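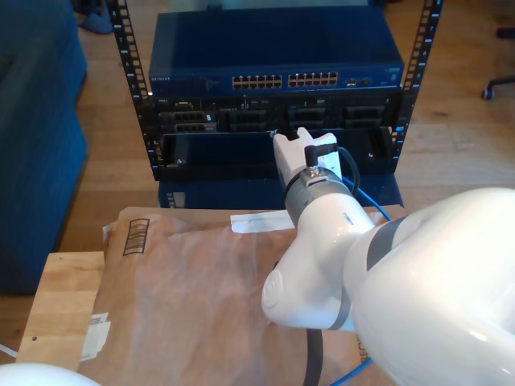 Course notes by the instructor, Afolabi Evening School
Posted April 11, 2020
Household Budgeting and Record Keeping, Session 7

Welcome back, everyone, and thank you for your patience while we move the rest of the term onto paper and email. I know a good many of you liked sitting around the big table and talking things over, and so did I, but we will manage. Please read these notes with a pencil in your hand and your own notebook open next to you. They are a bit longer than usual since I can't stop and answer you along the way.

Last time we finished with fixed costs – rent, insurance, the loan payment, anything that arrives on the same day in the same amount. Most of you had no trouble with those. Tonight we take up what I call the lumpy costs, the ones that are quite certain to come but won't tell you when, or how much they will want when they get here. Car repairs are the usual one. So are school trips, dentist bills, winter coats for children who grew over the summer, and the birthday presents that all seem to fall in the same two weeks.

The lumpy fund

Start by going back through your bank statements for a full year. A full year matters here, so please don't be tempted to stop at three months, however dull it gets. Write down every expense that wasn't a fixed cost and wasn't ordinary weekly spending such as groceries or gas. Don't sort them yet. Just make the list, with the month next to each amount, and add it up at the bottom.

Suppose the total comes to $2000. Divide by twelve and you get a little under $167 a month. That is the amount to move into a separate account, or a separate envelope if you prefer cash, on the same day you are paid. When the car needs tires, the money comes from there, and your regular month goes on as planned.

Now, the first few months are awkward. The fund is small and the bills don't know that. If you can put in a starting sum, do it, even if it's modest. I suggest $300 where people can find it. If you can't, begin with the monthly amount anyway and expect to borrow from your grocery money once or twice before things settle. Write down what you borrowed and pay it back the following month, just as you would to a neighbor. 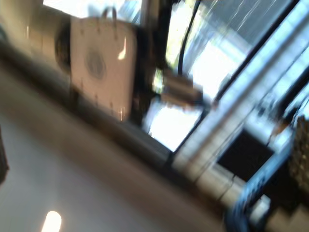 Keep a single page for the fund, with four columns: date, what it was for, money in, money out. Some of you asked about a fifth column for the running balance, and yes, please add it if your page is wide enough. I find it saves a lot of flipping back and forth, and it shows up an adding mistake right away, while you still remember what you did.

A worked case: the Sesholm household

We met the Sesholms in Session 4, two adults and two children living in Lestow, with one car and a very old furnace. Their statements showed lumpy costs of $1,476 for the year, so their monthly amount is $123. They opened the fund in February with that one payment and nothing else. Before the month was out, the furnace man came and charged them $95. They paid it from the fund and had $28 left, which looked so small that one of them wanted to give the whole thing up.

Look at it the other way, though. In the old days that $95 would have gone on the credit card, on top of what was already there. We worked out in Session 5 what the card was costing them, and you may want to turn back to that page before you go on. I still think the furnace will need replacing, and that is a bigger question than this fund can answer. We will come to large planned purchases in two weeks.

A word about software. The school has a license for Avico, and you are welcome to use it for the exercises. It will do the adding for you. All the same, I would like the first month done by hand, slowly, because you notice things when you have to write them out yourself – the second coffee, the magazine you thought you had canceled.

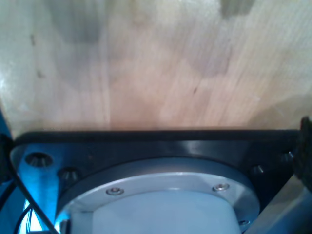
Should money left in the fund at the end of the year go into savings?

Leave it where it is, at least the first time. One calm year doesn't tell you much, and the next may bring the tires and the dentist together. If there is still a good cushion after the second year, go through your list again, work out a new monthly amount, and then move what you clearly don't need.

For next time

Make your own twelve-month list and work out your monthly amount. Set up the page with its columns and enter at least one line, even if it is only the first payment in. Then read the chapter on credit cards again, mostly the part on minimum payments, which gave several of you some trouble.

You can mail your page to the school office or type it up and send it by email. Cover up any account numbers first, please. I will write comments on each one and get them back to you before we start the next session.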